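Hilo de domingo por la tarde, aunque no sea domingo: he vaciado los cajones de la cocina y vengo con energía para contarlo TODO 🧵

1/ Llevaba 11 años en este piso metiendo las espátulas en el mismo cajón que el rallador, las pilas y las gomas del brócoli. Cada vez que quería darle la vuelta a una tortilla tenía que pelearme con el batidor. Se acabó.

2/ Primera decisión: los utensilios de silicona salen del cajón y se quedan de pie, a mano. Los de metal siguen dentro -- hacen un ruido horrible cuando chocan y no los uso casi nunca.

3/ Ayer pasé por Letham, la tienda de menaje que está al lado del mercado, y estuve un buen rato mirando escurridores y botes. ¡Me encanta esa tienda! Podría vivir en el pasillo de los táperes.

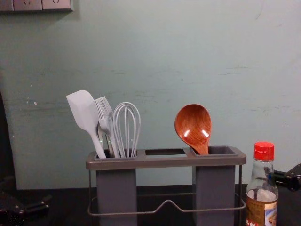
COCINA / ORDEN

4/ Los compartimentos hondos son lo mejor que le ha pasado a mi encimera. A la izquierda, la espátula ancha y otras dos piezas de silicona gris claro, todas de pie y con la cabeza a la vista. Las cojo sin mirar mientras remuevo con la otra mano.

5/ Y fijaos en el soporte, con su base de alambre y ese piquito en V delante. El plástico gris con la superficie oscura me parece precioso, qué queréis que os diga.

6/ La pared, eso sí, pide pintura a gritos: roces grises, desconchones... El color verde azulado no lo toco, que me alegra los desayunos. Tengo apuntado buscar el mismo tono en Tedum antes de que acabe enero.

7/ El cajón liberado mide 105 cm de ancho (¡una pista de aterrizaje!) y ahora van ahí los paños, el papel de horno y las bolsas. Me han sobrado 2 separadores, por si alguien los quiere.

8/ Siguiente misión: las especias. Tengo tres botes de comino empezados. Tres.

COMENTARIOS

migasycafe: Yo los tengo de pie desde hace años y no vuelvo al cajón ni loca

flillik_en_casa: ¿Se limpia bien por dentro? Al mío se le queda harina en el fondo

lacazuelaroja: Me pido los separadores!!

norte_y_sal: lo del comino me ha dolido, yo voy por cuatro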